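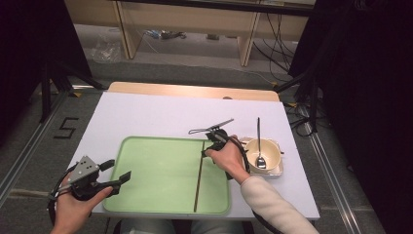 Notebook, hand gripper pair, table station 5
14 February 2021, Bemville

Started the day with the right gripper, because its jaws were closing with a small delay again. In January I wrote that the delay was gone after cleaning. It was gone for 12 days, so cleaning was not the full answer.

Took off the finger jaws on both units. Left unit: guide clean, screws tight, nothing to do. Right unit: one guide screw was loose by half a turn and there was grey dust in the guide. Wiped it with a dry cloth, no oil this time. The Bromier sheet says a thin film of oil, but I think the oil is what collects the carpet dust. I will try dry until the next check and compare.

Jaw opening after reassembly, measured with the caliper at the tips:
left 80 mm
right 80 mm
Before the work the right one was 2 mm less. I did not write down the left before I opened it, my mistake.

Cables. The right cable still pulls on the wrist when the hand turns outward. I moved the clip one position back on the strap and it is better, but the person needs some slack before sitting down. Please do not tape the cable to the sleeve, the glue stays on the connector.

Table. White board flat on the table, green tray on it, bowl on its saucer to the right of the tray. The thin things are the hard test for these jaws: the dark stick lying across the tray, and the silver utensil. A loose jaw shows itself there first, the thin piece turns between the tips when it is lifted. With the bowl you would never notice it.

Ran 14 pick and put back cycles with each hand after the repair. Left, no slip. Right, one slip, on the utensil, when I took it too close to the end. I count this as my fault and not the gripper's, but I note it anyway.

Counter on the right unit reads 727 closings since the pads were changed. The pads look still good to me, a little shiny in the middle. Omex pads are in the second drawer, the softer type. The Guzmán ones in the same drawer are too thick for this model, they fit but the jaws do not close fully. Somebody should mark the bag.

Still open:
Zero position of the right unit drifts a little after it is switched off and on. Not measured yet.
Spare guide screws, only two left, to order.
Cables on the floor near the right stand should go behind it, I nearly caught my foot there when I carried the case.
Ask Bromier if dry running is allowed for this guide, and which thread lock they use. The blue one I have is maybe too strong for such a small screw.

Next check when the counter passes 800, or before if the delay comes back.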